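Unit 6: Cork and Other Resilient Materials in Interior Work
Course handout, Materials for Interiors II. Revised 23rd September.
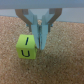
Resilient materials were defined in Unit 5 as those that recover most of their thickness after a short load is removed. This unit covers cork in sheet and tile form, its manufacture, the properties that matter for specification, and the common causes of failure. Rubber and linoleum are treated only where a comparison is useful. Sealants and gaskets are in Unit 9.

6.1 Source and structure

Cork is the outer bark of the cork oak, Quercus suber. The bark is stripped from the living tree at intervals of nine years or more, depending on the region and the local rules. The first stripping gives virgin cork, which is hard and irregular and goes to granulate. Later strippings give a more even bark, part of which is good enough for bottle stoppers. Most floor and wall cork is made from what remains after stoppers have been punched.

The material is a closed-cell foam. The cells are small, thin-walled, and filled with gas. The walls contain suberin, a waxy substance that slows the passage of water, together with lignin and polysaccharides. Viewed along the radial direction of the tree the cells look roughly hexagonal; viewed across it they look like stacked bricks with slightly wavy side walls. The waviness lets the walls fold under compression without breaking.

Two consequences follow. Cork has a Poisson's ratio close to zero, so it bulges very little sideways when pressed. It also conducts heat poorly, which accounts for its warm feel under a bare foot.

6.2 Agglomerated sheet

Granules are graded by size, mixed with a binder, pressed into blocks, and cured. The blocks are then sliced or sanded to thickness. The variables under the manufacturer's control are granule size, binder type, binder content, and pressing density. Fine granule gives a uniform surface and a cleaner cut edge. Coarse granule gives stronger visual texture and is more likely to crumble at corners.

Expanded cork board is a different product. It is made with steam and heat, and the granules are bonded largely by their own resins. It is darker, lighter in weight, and used mostly as insulation. Do not substitute it for agglomerated sheet in a floor build-up.

Speckle in a finished sheet comes from mixing granule from different parts of the bark. Dark flecks are usually lenticel material or fragments from the back of the bark. They do not indicate rot. Color varies between batches, and all tiles for one room should be drawn from a single batch and mixed across cartons before laying.

6.3 Properties for specification

Density. The most useful single figure. Higher density gives better resistance to indentation and wear, at the cost of some sound reduction. State it in the specification and do not rely on trade names.

Residual indentation. Measured after a fixed load has been applied and removed. Furniture legs with small contact areas are the usual cause of complaint. Specify cups or glides.

Dimensional stability. Cork takes up moisture slowly and expands by a small amount. Sheets stored in a dry warehouse and laid in a damp room will tent at the joints. Sheets stored damp and laid dry will show open joints.

Light. Unpigmented cork fades toward tan or straw under direct sun. The change is fastest in the early months. Rugs leave visible outlines.

Fire. Performance depends on the whole assembly, including adhesive and finish. Use the test report for the assembly, not for the bare sheet.

6.4 Worked exercise: the Darneck reading room

The Darneck reading room is used throughout this unit as the reference case. The floor is a concrete slab on grade, leveled in March, with glued cork tile over the full area. The room measures 50 feet by 40 feet.

Net area is the product of the two sides:
50 x 40 = 2,000 square feet

Tiles are one foot square. Allow 2 percent for cuts and breakage, as the room is rectangular and has no columns:
2,000 x 1.02 = 2,040 tiles

For a diagonal layout the allowance must be increased. Students should work out for themselves how the perimeter cuts change and show the sketch with their answer. An answer without a sketch receives half credit.

The perimeter is 180 feet. An expansion gap is left along all of it and covered by base trim. The trim is fixed to the wall and must not be nailed through the cork.

6.5 Substrate and adhesive

The slab must be flat, clean, and dry. Test for moisture with in-slab probes and record the relative humidity with the date and probe location. Surface meters are acceptable for finding wet areas but are not a basis for acceptance.

Water-based contact adhesive is applied to both faces and left until it turns clear. The bond is immediate, so tiles cannot be slid into position. Set out from two chalk lines crossing at the center of the room, adjusted so that border tiles are at least half width. Roll in both directions after laying.

In the trade literature handed out in class, the Rindari sheet gives adhesive coverage per gallon for both faces combined, and the Nilsuwan sheet gives it for one face. This difference has produced ordering errors in past coursework. Convert to a common basis before comparing.

6.6 Finishes

Waxed. Low sheen, easy local repair, regular upkeep. Poor resistance to standing water.

Oiled. Deepens the color. Repairable in patches. Oily rags must be stored in a closed metal can.

Varnished. Best protection where traffic is heavy. Scratches cannot be blended easily, and the entire floor must be abraded before recoating. Water-based products are applied in thin coats, with light sanding between them.

Wall and pinboard cork is normally left unfinished. A film finish closes the surface and makes pin holes permanent.

6.7 Common failures

Tenting at joints: moisture gain after laying, or no expansion gap.
Open joints: moisture loss after laying.
Loose tiles in groups: adhesive applied past its open time, or dust on the slab.
Loose tiles along one wall: check for a leak before relaying.
Edge crumbling: dull blade, coarse granule, or low binder content.
Ridges showing through: trowel marks in the leveling compound.

6.8 Reading and submission

Read the chapter on cellular solids in the course reader, beginning on page 61, and the Potance installation guide in full. The guide uses "underlay" for both the leveling layer and the sheet beneath a floating floor. In written work, keep the two terms separate.

Submit the diagonal layout calculation with its sketch, and a one-page specification for the Darneck floor covering density, adhesive, finish, and moisture limits. Give units for every quantity.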